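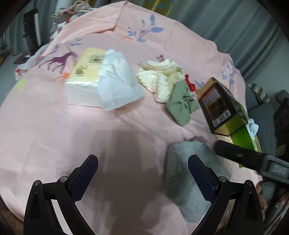

Tissues, knitwear and one green sock on the pink sheet, Storach open day

I'd been meaning to go to the Storach open day for ages, and this year I finally got on the bus and went. Storach takes up two floors of an old mill building (the date stone over the door says 1899) and what they do there is teach people how to sort, fold and put away the stuff of everyday life. Yes, there are classes in that! I paid my five dollars at the door and got a paper wristband and a map I never managed to fold back up, a bad start at a place like this.

Upstairs is where the bedroom tables are, and that's where I spent most of my time. Each one is made up with a patterned sheet and then covered in the kind of bits and pieces that land on a bed during the day and are still there at night. The pink one was my favorite. It had a pack of tissues in pale yellow packaging with one pulled out and flopped over the side, a heap of cream knitting all rumpled up, a sage-green sock, a scrap of something bright red and a cardboard carton with a picture on the front. I could have been looking at my own bed, except my sheets are gray.

Farzana Kumarasinghe was running that table and she got us talking about what you'd pick up first. I said the sock, obviously. The man next to me, Anil Menon, said the carton, as it's the biggest thing and you feel better once it's gone. Farzana likes to start with the knits – fold them on the sheet, sleeves in, and then use that pile as your marker for everything soft. I tried it at home with two cardigans and a scarf and I have to say it went pretty well, though the scarf keeps sliding off.

Downstairs was more of a mixed bag. Rurkell had a stand with drawer dividers, nice ones, but they were $73 for the full set and I don't have that many drawers. The linen talk was packed and a little hard to hear from the back. Gunnlaugur Bergmann showed how hotel laundries used to fold flat sheets in 1914, with two people walking toward each other, and then pulled a couple of us up to try. My partner and I got ours twisted twice. Big cheer when we made it!

The café does a decent grilled cheese and a very good lemon bar. Go before noon, the line gets silly after that.

A few practical things: the 574 bus stops right outside, the elevator is slow but it works, and the coat room is free. The next open day is in May and I've already put my name down for the kitchen cupboard session.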